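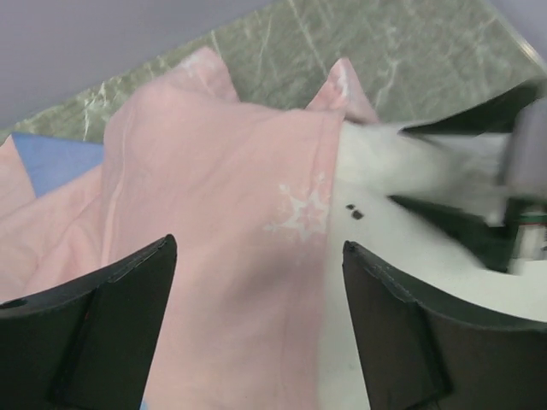
Many guards learn to live with a ringing in the ears and do not speak of it until they are close to retirement, according to Raíssa Amaral, and by then the doctor can do very little for them.

TRERNEN BORDER GUARD OPENS HEARING CHECKS TO ALL RANKS

First results from Plakcombe depot are published, Hernevness comes next

The Trernen Border Guard announces that all serving members, in uniform and in civilian posts, can now have their hearing checked free of charge and during paid hours. The decision follows a first period of checks at the Plakcombe depot, where 1219 members of the force were tested by the medical branch.

Of these 1219 persons, 280 had a result that required a second test with a specialist. After the second test, 143 were found to have a hearing loss in one ear or in both. The other members who were sent to the specialist had a temporary problem or a normal result, and they have returned to the usual schedule of medical visits.

The medical branch wishes to underline that a hearing loss does not mean the end of service. Most of the members concerned continue in the same post. Some of them have received hearing aids, and some have changed to duties where there is less noise. Two members have asked for early retirement on medical grounds, and their requests are under study.

Why the checks were started

Until now, the force tested the hearing of a guard at recruitment and again only if the guard asked for it. In practice this meant that a person could serve for a very long time without any test. The health questionnaire that is given each February contained only one question about hearing, and it could be answered with yes or no.

The work of the border guard is noisy in several ways. The firing range is the best known, and ear protection has been obligatory there for many years. Less attention was given to the boat engines of the river patrol, to the generators beside the small posts, and to the radio earpiece, which is often worn in the same ear during a full shift. The results from Plakcombe show that members of the river patrol were sent to the second test more often than members of the road posts. The medical branch does not yet draw a conclusion from this difference, as the members of the river patrol are also older than the average of the force.

The staff association of the force had asked for regular checks in its last two letters to the command. It was informed of the results before this publication.

How the check is done

The check takes place in a quiet cabin and is made by a nurse of the medical branch. The member wears headphones and presses a button each time a tone is heard. Before the test, the nurse looks into both ears and asks some questions about ringing, pain, former illness and noise outside of the work, such as hunting or music.

Members are asked not to come directly from the firing range or from a boat shift. A rest from noise is needed, because the ear can be tired and the result is then worse than the true hearing. If it is not possible to arrange the rest, the member should call the depot and take another time.

Those who work at night can choose a time at the end of the morning, so that they are able to sleep first. This was requested by the night teams at Plakcombe, who in the beginning were given only early appointments and did not come in the number that was expected. After the change the attendance of the night teams became almost equal to that of the day teams.

The result is given on paper on the same visit. It is kept in the medical file and is not sent to the commander of the member. The commander receives only a note if a change of duty is recommended, and the note does not state the medical reason.

What changes in the equipment

Together with the checks, the force has reviewed the ear protection that is issued to the posts. The old foam plugs will remain available, but each member of the river patrol will also receive a pair of molded plugs made to the measure of the ear. The plugs are supplied by Godoy, which was selected after an open call for offers. The measuring is done on the same visit as the hearing check and does not need a separate appointment.

Radio earpieces can from now on be worn on either side. The former instruction, which fixed the earpiece on the left, is withdrawn. The technical branch is also preparing a new limit for the volume of the hand radios. The posts will be informed by a separate letter when the new setting is ready, and members are kindly requested not to change the setting by themselves.

For the generators, a building plan is in preparation. Where the distance between the generator and the rest room is too short, a wall or a new position will be considered. This part depends on the budget for buildings and will take more time than the rest.

Next steps

The checks at Plakcombe continue for members who were absent, on leave or on a course during the first period. The cabin at Hernevness is installed, and the nurses who will work in it have finished their training. The posts along the upper river belong to the Hernevness list. Transport from these posts will be organized with the regular supply vehicle, and members do not need to use their own car.

After Hernevness, every member will be invited again at fixed times. Members of the river patrol and the instructors of the firing range will be invited more often than the others. The exact rhythm will be decided when the results of Hernevness can be compared with those of Plakcombe.

Retired members can also ask for a check if they left the force after long service in boats or on the range. They should write to the medical branch and add a copy of the service record. They will be given a place when the lists of serving members permit it.

The force thanks the nurses of the medical branch and the duty planners of the Plakcombe depot, who had to move many shifts in order to make the checks possible without closing a post.

Practical information for members

Appointments are made through the duty office of the depot to which the post belongs. Please have your service number ready. Glasses, earrings and hearing aids must be removed for the test, and a case for them is useful. Members who already use a hearing aid should also come, and they should bring the last report of their specialist if they have one.

A leaflet with the same information is available at each post and can be requested in large print.

Information for the press

Questions can be sent in writing to the press office of the Trernen Border Guard. Visits to the test cabin at Hernevness can be arranged outside of the hours of appointments. The press office does not give information about the health of individual members.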